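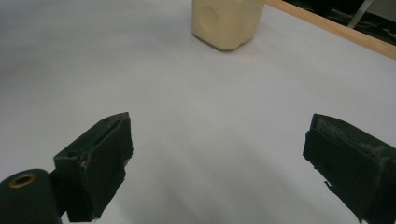

Switching a baby from cow's milk formula to a hydrolyzed one is mostly a matter of bookkeeping, and I kept the books badly the first time. With our second child I started again in October with one rule: a single change at a time, written down before the next feed. I keep the log where I do the mixing, so that the pen is always within reach.

The schedule I settled on replaces one bottle per day with the new formula and holds that ratio for two days before replacing another. With five bottles in 24 hours the full switch takes ten days. Our clinic in Tarkach was fine with going faster, but a fast switch makes the log hard to read. If the stool changes on day three and three bottles have already changed, you cannot tell whether it is the amount or the product.

Columns in the log: time, volume offered, volume taken, formula (old or new), spit-up (0 to 3), stool (yes or no, color), notes. I dropped the column for mood after a week. It was filled in differently depending on which parent was awake.

Volumes. Our bottles are the Yoshida ones with the wide neck. The printed marks run high, so I checked them with a kitchen scale and wrote a correction inside the cupboard door. At the 108 ml feeds the error was small. Over a full day it was enough to matter. The highest daily total in the log is 612 ml, on day seven, and the appetite dropped back the day after.

Water is boiled, cooled for no more than 30 minutes, and measured before the powder goes in. Powder first gives you the wrong concentration. Use only the scoop from the same can, since scoop sizes differ between products. I kept both cans on separate shelves during the overlap.

Spit-up went from mostly 2 to mostly 1 by day eight. Stool turned green on day four and stayed green, which the clinic said is common with this type of formula. Blood or mucus would have been a phone call the same day.

The shop in Postau sells the 500 g can only, and one can did not cover the ten days. Buy two.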